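Notes on collecting demonstrations by hand, from the Tarkier packing set. 1/9

We recorded 475 demonstrations. After filtering, 300 went into training. Most of the rejects were a finger slipping on wrapper film and the operator correcting too fast for the tracking to hold. 2/9

We began with remote control. The operator sat at a desk with two leader arms and watched a screen. Median time per item was 19 seconds. With hand-held grippers the same person did it in 13. 3/9

Speed is the smaller gain. Over remote control people pinch too hard, as they feel no load. With the tool in the hand they ease off when the plastic starts to crinkle. The Harb policy picks up some of that from finger width alone. 4/9

The cost is reach. A wrist will go to angles our arm can't. We run every trajectory through the Rorel kinematics check before it counts, and a twist past the joint limit is thrown out whole. No trimming. 5/9

Crinkled clear film is still the worst surface. Highlights move with the camera and the depth estimate moves with them. We dropped depth and kept color plus finger width. 6/9

Bedrooms are better than the lab bench for this. Soft support under the box, window light from one side, printed fabric everywhere. A policy trained only on the bench fell apart on the first bedspread. 7/9

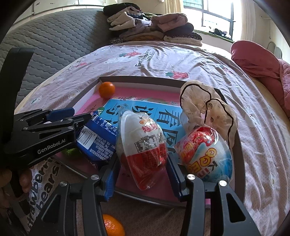
Two-handed packing, wrist view. Egg-shaped package between the pads, second gripper at the blue packet. 8/9

Open problem: when to let go. Operators release at very different heights and the policy averages them, so it drops things from a height no person chose. Next round in December, with a fixed release rule and the Plindulent pads - same box, same items. 9/9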